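Zovetow Home Inventory Kit: a review from someone who has filed a water claim
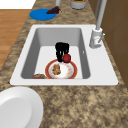

A white sink in a speckled granite counter, with one plate in it.

My insurance agent's office keeps a stack of these by the door, and the box promises "a complete claim-ready record of your home in one afternoon." I have had a homeowners policy long enough to distrust anything that says claim-ready. I paid $44 for it anyway.

You get a ring binder with 70 printed sheets, a roll of numbered stickers, a fireproof pouch, and a code for the Dralach app, where you are supposed to store photos and receipts. The sheets are sorted by room. You write down the item, when you bought it, what you paid and the serial number, then put a sticker on the thing itself.

The sheets are decent. The kitchen ones ask about built-in items separately from things you could carry out the door, and my policy handles those under different coverages, so that saved me some sorting. There is a line for the counter material and one for the sink. When a supply line let go in our last house, the adjuster asked about both and I had to guess.

The afternoon claim is nonsense. It took me until June to finish, and I started in the spring. The garage alone ate two weekends. Closets get one sheet each, so if you own more than a few coats you will be writing in the margins.

The app is where I lost patience. It logged me out twice while I was uploading, and it sorts photos by upload date with no way to move them to another room. The free plan stops at 27 photos. That covers one room, maybe, if you don't open the drawers. After that they want a monthly fee, and the box says nothing about it. I went back to a plain folder on my computer with a copy kept at my sister's.

I also don't care for the "estimated payout" figure on the last page. You add up your columns and it gives you a number, in my case $1,821 for the den. It takes no account of your deductible, and it never asks whether you have replacement cost or actual cash value. Someone is going to wave that page at an adjuster and be very unhappy.

I haven't tested the pouch with fire and don't plan to. The zipper sticks.

Gotatach sells a cheaper binder with fewer sheets and no app. If I were buying again I would look at that one first, or just rule up a notebook. Two stars, both for the kitchen pages.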